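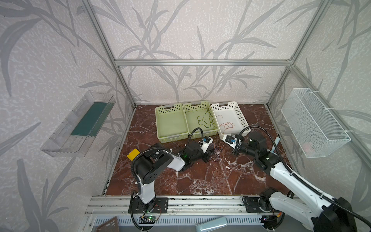 Slide 1. Good morning. My subject is wallpaper, and in particular what goes wrong in the first hour of hanging it. I've been papering rooms in and near Gostidport for a long time and most of the calls I get are to put right something that was decided before the paste was mixed. Large patterns cause most of them. Take the grey one on the slide, with the long dark leaves on a pale ground. A leaf that size runs a good way up the wall, so if the next length is out by a finger's width, you'll see it from the door. With a small sprig or a plain texture you might get away with it.

(Pause. Ask who has papered a room themselves. Hands up.)

Slide 2. Measuring. Measure the height in three places, because ceilings in older houses are rarely level. Use the largest figure. Then look at the label for the pattern repeat. If it says 64 centimetres, your lengths have to be cut in multiples of that, and what's left over is waste. People work out the area of the wall, divide by the area of a roll and come up short.

The Frimpong house is the one I use for this. The dining room was bought for by area and the owners ran out with one wall to go. By then the shop had sold out of the batch. The new rolls were a shade warmer and we ended up stripping the lot. The extra paper came to £197, and the two rolls they should have bought at the start were £149.

Slide 3. Batch numbers. Check every roll before you open any of them. Write the number on the back of the door frame or somewhere you'll find it again. Keep the label too.

Slide 4. Where to start. The old advice was to start at the window and work away from the light. That was for papers that overlapped at the seams. With butt joints and a big pattern, start on the wall you see first when you come in. Find the middle, drop a plumb line, and decide whether the middle of the pattern or a seam goes on it. Hold a dry length up and stand back before you commit.

(Show the plumb bob. Pass it round if the room is small enough.)

Slide 5. Corners. Never take a full width round an inside corner. Cut the length so that a narrow strip turns on to the next wall, then drop a new plumb line and hang the offcut over it. You will lose a little of the pattern there. Put the worst corner behind the door if you can.

Slide 6. Paste. Read the label – some papers need ten minutes to soak and some none at all. Give every length the same time. If one soaks for five minutes and the next for fifteen they stretch differently and the pattern will drift by the time you reach the skirting.

I use Jumis for heavy papers and whatever is in the van for the rest. Flollico do a decent lining paper and I'd line any wall that has been filled. Lining goes on sideways so the seams don't fall in the same place.

Slide 7. Costs. Last spring's bedroom came to £549 with materials, and nearly £159 of that was preparation. Owners query that line more than any other. Filling, sanding and sizing take a day, and I won't hang on a wall that hasn't had them.

(If time is short, skip slide 8 and go to questions.)

Slide 8. Chimney breasts. Centre the pattern on the breast and work outwards both ways. The alcoves take what's left. Cut in round the mantelpiece with small snips and a sharp blade, and change the blade after every length.

Questions. Someone usually asks about steam strippers on plasterboard. Go gently, keep the plate moving, and try a patch low down first. Handouts with the repeat table are by the door.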